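November 13, 2018

Plate task again, both arms, remote control from the desk. Set is now at 852 demonstrations since August. Target for Sullside is 1,019, so the plan stands: 40 a day, fewer if the left leader arm keeps drifting. Re-zeroed it before starting. The drift is in the elbow and shows up as a slow sag when I pause.

Order is free today. Any plate, either hand, into the basin.

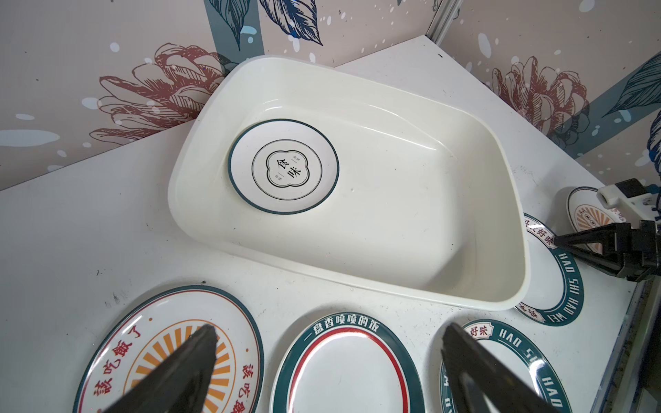

One small plate in the basin, five still out.

Flat plates are the hard part. The fingers can't get under a rim without pushing the plate along, so I bring one tip down outside the edge and close slowly. Dropped the closing speed to 400 on the Ilell controller (its own units, undocumented). Better feel, longer episodes.

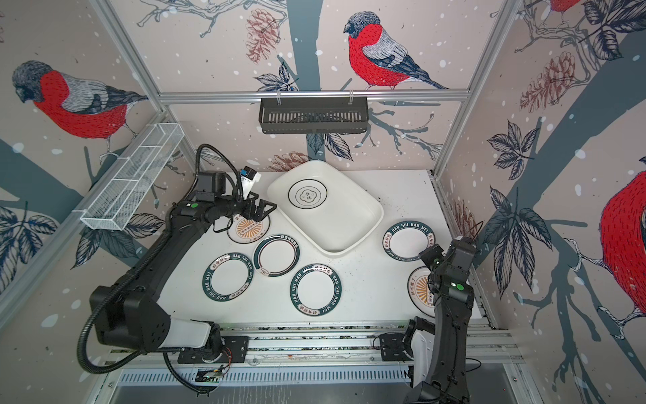 Kovalchuk wrote back that slow demonstrations teach slow policies, and that I should speed up the approach and keep only the last bit of the grasp gentle. Fair. Tried it on the next batch. My approach gets sloppy, but the closing looks the same in the logs.

Lag on the right arm felt worse after lunch. Swapped the network cable and saw no change in the figures. May just be my hands.

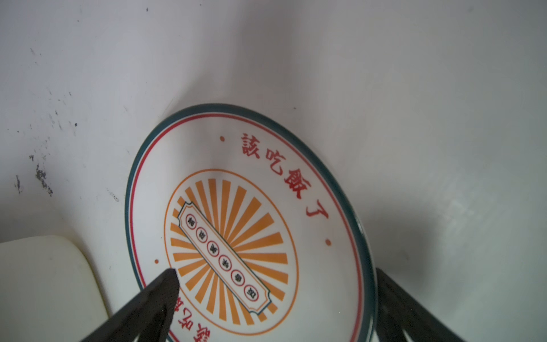

Avon asked over chat whether I was keeping the failed grasps. Yes, labelled separately, with the retry left in. Avon wants them for the recovery set and would like the pause before the retry trimmed. I'd sooner trim at training time and leave the raw files alone.
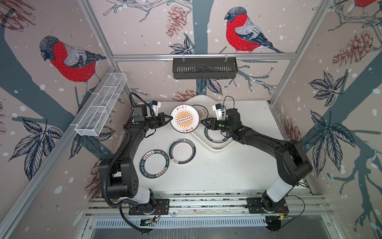
Two-handed episodes are still uneven. I watch one gripper and the other waits, and the waiting goes into the data with everything else. Holding the sunburst plate up by its rim on the left while the right reaches into the tray is about my limit. Tomorrow: left hand first for the whole batch, then compare idle times.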